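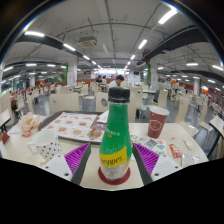 Table clearing practice, bottle on coaster, fingers open.

Forklow Student Gripper Club: frequently asked questions

Last updated Thu 29 August. Questions about fees and room bookings are on the Joining page.

What does the club do?

Members collect demonstrations of everyday handling tasks with hand-held grippers, then train a small policy on them and run it on the club arm. The task set for this year is table clearing. Members who prefer mechanical work can join the finger group, which designs and prints replacement fingers and mounting plates.

Who can join?

Any enrolled student, from any department. First years are welcome. You do not need to own a laptop capable of training. Jobs go to the shared machine, called Skála, through a queue.

Do I need to know how to program?

Not to collect demonstrations. For the training group you should be able to read and edit a short Python script. Bijan Mousavi runs a catch-up session at the start of each term.

What is the yearly project?

The project is called Hirkasow. The arm has to clear a used dining table: containers to one side, rubbish to a bin, tray last. Teams work separately on the policy but share one pool of demonstrations. Each team must put 200 accepted demonstrations into the pool before it may take any out.

What counts as one demonstration?

One object, picked up and put down, with a clear start and a clear end. Begin with the fingers open and the object between you and the far side of the table. Finish with the fingers open and the object standing without help. Clearing a whole table is logged as a separate type and does not count towards the 200.

How long should a demonstration take?

No more than 30 seconds. Most bottle and cup picks are far shorter. If you are still adjusting your grip when the limit comes, stop and start a new one.

Why practise in a dining hall and not in the lab?

Lab tables are too tidy. A policy trained on a bare bench tends to fail when there is a paper tray liner under the object, or a wrapper beside it. The hall also gives long rows of ceiling lights, a shiny floor and chair backs close behind the table, all of which change what the camera sees. Lab demonstrations are still accepted, up to half of a team's total.

Should I clear the table before I start?

No. Leave trays, cups, napkins, leaflets and sauce packets where they are. Remove only glass, cutlery, phones and anything that belongs to someone else.

Which objects are in the first round?

Plastic bottles with the cap on, paper cups with lids, and mugs. Open drinks are excluded. Wrappers and napkins come in the second round, when the thin-object fingers are ready.

How should I grip a bottle?

Approach level, with the bottle centred between the fingers. Close on the lower body, below the point where the neck starts to narrow. Gripping at the neck lets the base swing, and the placing step then fails more often than not. If the bottle is on a coaster, lift straight up for the first few centimetres so that the coaster stays behind.

And a mug?

Grip across the body with the handle pointing away from both fingers. Handle grasps are logged under their own label. Please do not mix the two in one session.

What if other people are in view?

Ask before you sit down near anyone. Frames with people in them go through the blurring step before they enter the pool. If someone asks you to stop, stop, delete the session and tell Rosemarie Schwerdtfeger, who keeps the session list.

The fingers bend sideways when they close. Is that a fault?

No. They are ribbed so that they wrap around the object. A fault is a split rib, a loose outer strip or a finger that does not return to its shape when released. Put the unit in the repair box with a note. Do not glue it.

Can I design my own fingers?

Yes, if they fit the standard plate and the screw holes line up without drilling. Send the drawing to Jhun Cabrera before printing. Demonstrations made with non-standard fingers are stored apart from the pool until the finger group has tested the design.

My upload ends with error 404. What have I done wrong?

Usually the session name contains a space or an accent. Rename the folder using plain letters, digits and hyphens, and upload it again. If the error comes back 3 times, leave the files on the unit and write to Ilham Berrada.

How are teams ranked?

By the number of objects placed correctly in the final run. Ties are settled by time. Dropped objects count against the team, and objects left untouched score nothing.

Is there an outside competition?

The club enters one team for the Skisano student meet. Selection is based on the September trial. Līga Mets has the rules and the entry form.

Can I borrow a gripper overnight?

Yes, with a signed loan sheet. Charge it before returning it and copy your sessions off first. Units are wiped on return.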